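The Second Drum

The boat to Illow left at twenty past four, and Pranab Sikder was the only passenger with a drum. He kept it on his knees under a waxed cloth. The mate wanted it down in the hold with the sacks, and Pranab said he would sooner go down there himself, and the mate let it be.

He was 58 and had played for the Miah company since he was a boy. It was a river company. In the dry months it went from village to village with its two drums, its singers and a tin trunk of costumes, and gave the long play of the ferryman's daughter, which took a whole night if it was done properly. Few people asked for it properly now. They asked for the storm and the wedding, and then they wanted to go home.

The letter from Illow had asked for all of it.

It was signed by the schoolmaster. The village had put up a stage by the landing, he wrote, with a roof, and wished to open it with the full play, from dusk until morning, as it had been done when his mother was young. They could pay for the boat and the food and a little over. He was sorry it was so little.

Old Miah read the letter twice and passed it across the mat.

"Who have we got for the second drum?" he said.

Pranab did not answer. The second drum had been his brother's. It had hung on the wall in the back room for two years with its skins gone slack, and the boys who came to learn had been taught on other drums. The storm could be managed with one drum if the singers were loud. The crossing could not. In the crossing the first drum was the river and the second drum was the oars, and they had to be slightly apart all the way over, and come together when the boat touched the bank.

"There's the girl," Miah said.

The girl was his granddaughter. She was supposed to be learning the singing, but she had a small, flat voice and knew it. For three years she had sat behind the drums passing cups of tea. Pranab had seen her hands moving on her knees and had taken it for boredom.

He took the drum down that evening and put new lacing on it. It took him until after midnight. The left skin would not come up to pitch and he had to warm it over the stove, turning it, and wet the edge and pull again. When he was done he carried it across the yard and set it down in front of her.

"The crossing," he said. "From the push-off."

She played it. She played it too fast, and she came in early at the sandbank, but she came in where his brother had always come in early. He stopped his own drum to listen. She carried on by herself as far as the bend and then looked up, frightened.

"Who showed you that?"

"Your brother," she said. "Well — I watched him."

They worked at it every morning for a month. He was not kind about it. He made her do the bend 40 times in one sitting, and when she had it he made her do it with the singers talking. She grew thin in the face and stopped passing the tea. One of the singers complained that there was no tea.
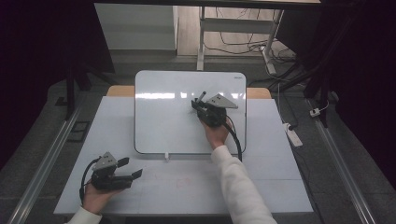
ILLOW, March

The others had gone up a day ahead with the trunk. When Pranab stepped off the boat, the girl was waiting on the landing with her sleeves rolled down over her hands. He gave her the drum and she took it without saying anything.

The stage was smaller than the letter had made it sound. It had a tin roof and a good floor. The schoolmaster had set out 85 chairs borrowed from the school, and by dusk they were all taken and people were sitting on the bank as well, with blankets and pots of rice. A very old woman had been put at the front. She was the schoolmaster's mother. She told Pranab that the last company had rushed the wedding.

They did not rush the wedding. They did the market, the quarrel and the fever, and the song of the seven lamps that he had not heard in front of an audience since he was married. Some of the children slept. Some of the fathers slept too. At three in the morning the wind got up and rattled the roof through the whole of the storm, and Miah, who was playing the ferryman, raised his voice and used it.

Then it was the crossing.

Pranab began the river. He let it run a good while alone, longer than he had in practice, and he did not look to his left. The oars came in under it. They were a little behind him, where they should be. At the sandbank they came in early, and he heard the old woman laugh out loud in the front row.

He kept his eyes on the skin of his drum. The bend went by. The light was starting behind the trees on the far side, and he slowed, and the girl slowed after him, and the boat touched the bank.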